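Prelleo Countertop and Sink Set – White Marble

Sold by Mondatwood, kitchens and stone

The Prelleo set is for people who want the work surface and the wall behind it in the same stone. You receive the countertop, the wall panel, a stainless steel sink and a chrome faucet. Cabinets are not in the price, but the top fits on our Irkotura base cabinets without changes.

The marble is white with gray veins. Every slab is different, so please do not expect the same veins as in our showroom. When you order, we send you photos of your own slab and you have 4 days to say yes or to ask for another one.

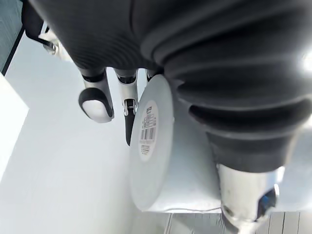 What is in the set

Countertop in white marble, cut to your measure up to 300 cm in one piece
Wall panel in the same marble
Sink in stainless steel with brushed rim
Chrome faucet, for mounting at the back edge of the sink
Stone sealer, one bottle, enough for the first two treatments

The hole for the faucet is made in our workshop. Please tell us before cutting if you also need a hole for a soap dispenser, as we do not drill at your home.

The wall panel

Many customers ask if the panel is necessary. You can order the countertop alone – the price is then lower – but behind a faucet the wall gets a lot of water, and one stone panel is easier to wipe than tiles with joints. The veins on the panel do not continue exactly from the countertop. If you wish this, ask for the matched cut, which takes longer.

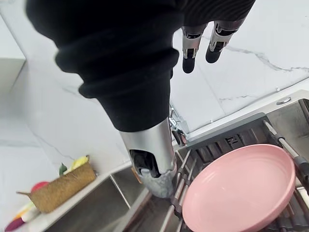 Prelleo in white marble: chrome faucet at the back edge of the stainless steel sink, veined panel on the wall.

Care

Wipe the marble with a soft cloth and mild soap. Lemon, vinegar and wine leave dull marks on it, so clean them right away. Do not use scouring powder on the sink rim. Renew the sealer every January, or more often if the kitchen is used a lot.

Delivery

Delivery is 17 working days after you approve the slab. The longest pieces are heavy and two persons must be at home to help at the door. For the Tlapale area, delivery is included.

Order code: Prelleo 216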